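Poser un processeur au robot : les règles à suivre en atelier

Cette page s'adresse aux opérateurs qui préparent un poste de remplacement de processeur sur cartes à socket à contacts. Elle reprend la fiche interne Drinelard, révision 14, relue par Harvey Melnyk le 31 mars 2018.

Avant de commencer

Coupez l'alimentation du PC et débranchez le câble secteur. Reliez le châssis à la terre, ainsi que la base du robot. Dégagez les câbles qui passent au-dessus de la carte mère. Ouvrez le levier de maintien et vérifiez qu'il ne gêne pas la descente de la pince.

Prise et approche

La pince tient le processeur par les bords, jamais par les contacts. Réglez l'effort de serrage au minimum qui évite le glissement et notez la valeur dans le programme.
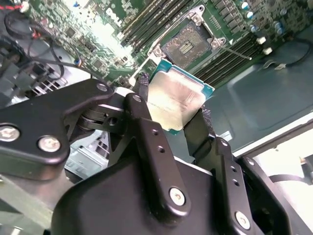
L'approche se fait en vitesse réduite, avec un point d'arrêt au-dessus du socket. À ce point, l'opérateur contrôle le repère triangulaire et l'orientation. Un processeur présenté de travers ne se rattrape pas en appuyant - on remonte, on corrige, on recommence.

Dépose et verrouillage

Le processeur doit descendre sans effort latéral. Ouvrez les doigts, remontez à la verticale, puis contrôlez l'assise à l'œil avant de manœuvrer le levier. Si les doigts travaillent près des barrettes mémoire, limitez l'effort dans le programme.

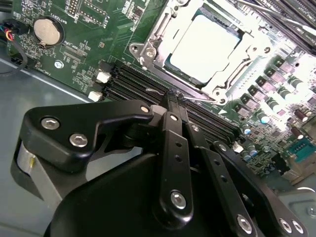
Processeur en place dans le socket, doigts de la pince au bord des emplacements mémoire.

En cas d'arrêt

Après un arrêt d'urgence, ne relancez pas le cycle en cours. Dégagez la pince en mode manuel, inspectez les contacts à la loupe et reportez l'incident dans le registre du poste.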